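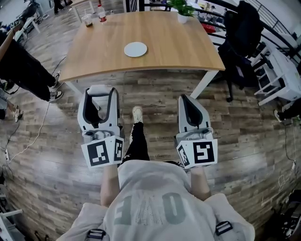

Teaching the robot to clear the plates: what the pilot means for your shift

Since June, a few of us at Kurnura have been spending part of the day clearing tables with a pair of white hand-held grippers instead of our own fingers. You put on the backpack, take one gripper in each hand, walk up to a table and pick up a plate. Then you put it down and do it again. The recordings go to Drametti, the company that wants to sell us a machine for the dining floor, and the machine is supposed to learn the job from them.

This newsletter has had two cheerful items about the pilot already, both written by people who haven't worn the backpack. I have, so I asked for the space this time.

First, what the work is like. You stand at a table and lift a plate with fingers that have rubber pads and no feeling in them. A plate is about the worst thing you could choose to start with. It's flat, the rim sits low, and if you come in at the wrong angle you push it across the table. Anyone who has bussed for a month can take a plate, a cup and a bottle in one trip without looking. With the grippers I was slower than my first day on the job. I did get better, but I'd call it getting better at grippers. My clearing was fine before.

The target is 40 good takes in a session. A take doesn't count if you drop something, or if you hesitate too long, and the person who decides what is too long works for Drametti. By the June count the team had sent in 3233 takes, of which 154 were thrown out. We were told that was a very low number. Maybe it is. I'd like to know what it's being compared with, and so far the answer has been a slide with an arrow on it.

Second, the hours. Sessions are paid at the normal rate and they come out of your regular shift. That sounds fair until you look at the floor while they're going on. When two people are in the session room, the lunch rush is short two people. The schedule was supposed to be adjusted for this, and at the Hiditz building it was. At ours it hasn't been, and the people left on the floor have been making up the difference with their feet. If the company wants the recordings, it can pay for the cover.

Third, the question everyone asks in the break room. Management's line is that the machine will take the "repetitive part" and leave us free for guests. I've heard this before. When the ordering screens came in we were also going to be freed up for guests, and what we got was a smaller evening team and a new job wiping the screens. The written plan for the Gil location (that's the name they've given the first machine site, don't ask me why) lists four positions as "to be reviewed." I asked whether reviewed means cut. I was told no decision has been made. I believe that. I also notice that nobody has offered to put a promise in writing while the decision is still open.

To be fair to the other side, there are parts of this job I'd hand over tomorrow. Tub carrying is one. My wrists would be happy never to lift another full tub, and several people with longer service than mine have the braces to prove it. But the pilot doesn't touch the tubs. It started with a single plate on a tidy table, with plenty of room to walk up to it. Our real tables have napkins stuffed in glasses, sauce under everything and a child's coat on the chair. Drametti says the harder cases come later. I hope somebody has told them how much later we can wait before the budget for people gets spent on the machine.

A few practical points, as several of you asked:

Sessions are voluntary. If your name went on the sheet without your say, tell your shift lead and it comes off.

You can ask for a break between takes. The backpack gets heavy on the shoulders well before the session ends, and the straps can be shortened if it hangs low on you.

Ask what is recorded and how long it is kept. I asked twice and have half an answer, which covers the keeping but says little about sound.

Write down any tingling or soreness in your hands on the same form you'd use for a floor injury. Session time is work time.

There is a staff meeting about the pilot on 2022-09-07 in the upstairs break room, after the lunch shift. Drametti is sending someone. Please bring questions, and if you get an answer you like, ask for it by email too.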